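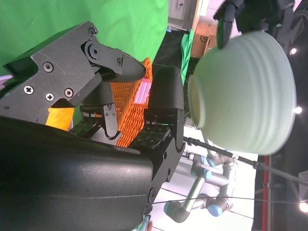 Pince Grondis en kit : mon avis après un mois d'atelier

J'ai monté cette pince à l'atelier partagé de Plirkcombe, le soir, entre 19 heures et la fermeture. Je l'ai commandée chez Meireles au prix de 300 euros, le câble compris mais sans l'alimentation. Le français n'est pas ma langue maternelle et la notice n'est pas non plus écrite dans la mienne, donc je m'excuse si un terme technique est un peu approximatif.

La visserie est mon premier reproche. Sur les plaques de la tringlerie, on trouve des vis cruciformes et des vis à six pans creux, parfois voisines, et il faut changer d'outil sans arrêt. Les plaques elles-mêmes sont très bien coupées, les bords chanfreinés ne blessent pas les doigts. Le tableau de couples de serrage est à la page 197 du manuel, très loin des étapes où on en a besoin. J'ai fini par le recopier sur un carton.

Pour le réglage de l'ouverture, le logiciel Vuncombe demande une valeur de départ entière. J'ai mis 2 528, comme conseille le manuel, et ensuite j'ai corrigé à la main. Il faut de la patience – comptez une soirée complète si c'est votre première pince.

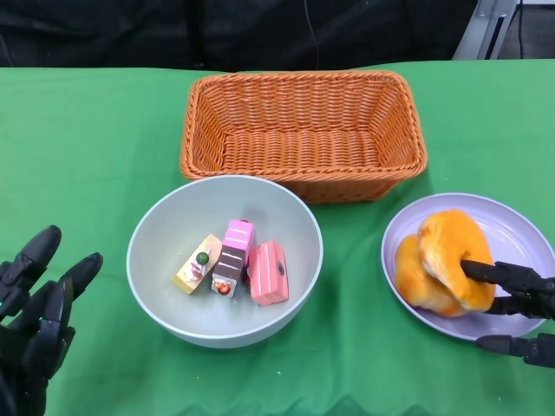

Le choix des objets d'essai mérite qu'on y pense avant de brancher quoi que ce soit. Chez nous, on a débuté avec des cubes de bois, et on n'a presque rien appris. La dînette est beaucoup plus instructive : les parts de gâteau se touchent dans le bol et ne laissent pas beaucoup de place aux doigts, tandis que les pains ronds peuvent se prendre par le trou, un doigt passé à l'intérieur. Je recommande aussi une nappe unie. La verte cache mal les plis, mais les aliments s'y détachent bien.

Les pastilles des doigts sont pour moi le meilleur du kit. Leur surface texturée inspire confiance, et elles se remplacent sans démonter la tringlerie. Par contre, le carter noir est large, et il bouche une bonne partie de la vue de la caméra du poignet. J'aurais préféré un carter plus étroit, même un peu plus haut.

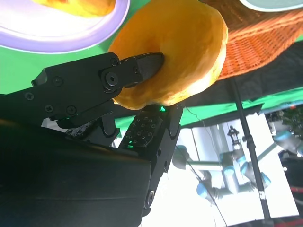 Le beignet orange entre les deux doigts, avec la lueur verte au bord du doigt inférieur.

Le service de Meireles a répondu à mes deux messages, en novembre, avec politesse et assez vite. Un jeu de pastilles de rechange serait bienvenu dans la boîte. Je garde la pince, et je la conseille aux personnes qui ont déjà monté au moins un kit.

Ademir Barros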